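Back to letters, or how I filled a shoebox by August

I should have posted this weeks ago but the draft sat there while I was off doing the very thing it's about, so never mind. I've been writing letters again! Proper ones, on paper, with a stamp on the front and my terrible handwriting all over the envelope.

It started with a clear-out. I was up in the loft looking for the camping stove and found a bag of old post from when I was a student in Usteswood, all those fat envelopes from home and from friends who'd gone off to other places. I sat on a joist and read until my legs went numb. Most of it was nothing much. Somebody's landlord had painted the bath. Somebody had seen a fox on a bus shelter. I loved every page, and I came down with no camping stove and a plan.

The plan was to write one letter a week. I've gone well past that, and the box by the front door now has 63 replies in it, if you count postcards (I do count postcards).

Who do you even write to?

This is what people ask first. I began with the obvious ones, family and the two friends who moved up to Hotow and never look at their phones. Then I joined a pen friend list run from a little stationery shop called Rana, where you fill in a card with a few things you like and they match you up. I put down soup, trains and bad detective novels, and I've ended up with a retired bus driver who disagrees with me about all three. We're on our ninth letter each.

I've also got someone in Storkholm who writes tiny. I mean really tiny, I have to take it over to the window. Her letters take about a fortnight to arrive and then I take a fortnight to answer, so we're permanently a month behind each other's news. She was telling me about her tomato seedlings when I was already eating mine.

What I write with

Nothing fancy. I had a phase of buying nice paper and then being too scared to use it, so now it's a cheap pad with faint lines and a fountain pen that cost under 20 pounds. Blue-black ink, as plain blue makes me feel as though I'm doing homework. Envelopes from the big supermarket. I do spend money on stamps, and yes, it adds up, and no, I haven't worked out the total and I don't plan to.

My one rule is no drafts. If I cross something out it stays crossed out. I got a letter last month with a whole paragraph scribbled over and I held it up to the lamp for ages trying to read what was underneath (something about a cousin, I think).

How long should a letter be?

As long as it is! I counted the words in one of mine once when I was bored on a train and it came to 2416, which was far too many about a broken boiler. Most are a couple of sides. One side is fine. A postcard with "thinking of you, it's raining" is fine too, I keep those on the fridge.

If you get stuck, look at whatever's near you and start from there. Ask about something they mentioned last time. Copy out a recipe. I once filled half a page with the names of paint colours.
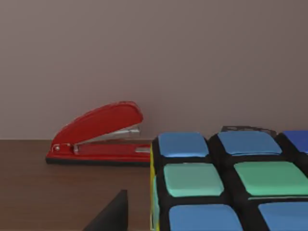
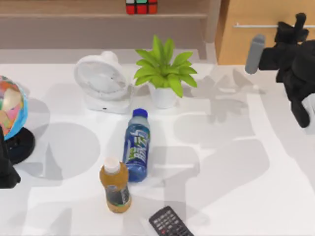
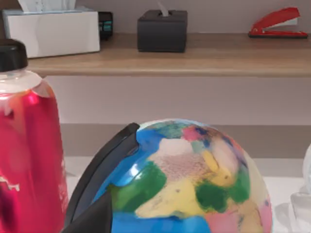

A red stapler, a little white fan and a globe, with a Rubik's cube thrown in. I've always liked a globe near where people write, even one with blurry countries.

Keeping the replies

Shoebox, mostly. I did try sorting them by person and gave up after an evening, so they go in as they come and I have a good rummage when I need to check what somebody said. I write the month I answered on the back of the envelope in pencil. If it's got no pencil on it, I owe that person a letter, and right now there are five with no pencil.

I'm going to do two of them tonight after tea. The tomato one first, she's been waiting longest, and I still need to tell her what happened with the slugs.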